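Cuaderno de taller – sutura en tejido
16 de octubre de 2024. Escribe: Walter Villca

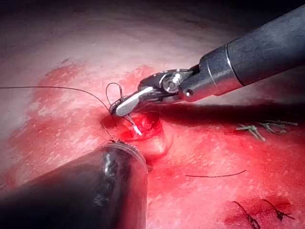
Sigo sin creerme lo de la aguja corta. Mansilla la recomienda para todo y Marisol Pacheco volvió de Plallthorpe convencida, pero lo que hemos visto hasta ahora me parece poca cosa para cambiar el pedido entero. La aguja curva pequeña se agarra bien, eso lo concedo, y con las puntas dentadas del portaagujas cerradas casi a ras del tejido queda poco recorrido que controlar. Lo que me preocupa es el hilo: llega desde la izquierda en un arco suave y justo encima de las puntas se levanta en un bucle pequeño que se dobla sobre sí mismo. Un bucle así, tan pegado a las mordazas, es el sitio perfecto para que el siguiente movimiento lo pille. Marisol dice que exagero. Puede ser.

Hilo. Cortamos tramos de 195 mm, según la hoja de Duderano. Para puntos sueltos me sobra y para una continua me quedo corto, así que no sé a quién le sirve esa medida. Marisol prefiere 300 mm y recoger el sobrante antes de anudar. Con 300 yo me enredo más, aunque reconozco que hoy tenía prisa. Queda pendiente probar las dos longitudes el mismo día, con la misma pieza y la misma persona. Comparar mis puntos de la mañana con los de ella por la tarde no es comparar nada.

Tejido. Lote 608. La hoja del proveedor (Movville) dice «resistencia homogénea» y no da un solo valor. ¿Homogénea respecto a qué? Al tacto noté el borde más blando que el centro, pero al tacto se nota lo que uno espera notar. Si alguien tiene el lote anterior apuntado en su cuaderno, que me lo pase.

Entrada de la aguja. Intenté entrar lo más perpendicular posible y girar siguiendo la curva. Cuando empujo en línea recta el tejido se me frunce delante de la punta; cuando giro, menos. Eso lo pone cualquier manual y no hacía falta un cuaderno para descubrirlo. Lo que no pone ninguno es cuánto dejar asomar antes de volver a coger la aguja. Marisol deja casi 2 mm. A mí me parece poco: si la cojo por la misma punta, la estropeo. Repetir con más margen y mirar la punta con lupa después.

Sobre la tabla de tiempos que pide Mansilla: la he dejado en blanco a propósito. Cronometrar ahora solo mide quién ha practicado más esta semana. Si la quieren rellena, que digan antes qué cuenta como punto terminado, con nudo o sin nudo.

Pendiente:
– pedir a Movville los valores del lote
– tramos de 195 y de 300, misma persona
– separar las agujas usadas de las nuevas, que hoy estaban en la misma bandeja
– decidir lo del pedido en enero, no antes

Nota al margen, de Marisol: «El bucle se quita tirando del hilo antes de girar. Pruébalo y luego protestas.» Lo probaré.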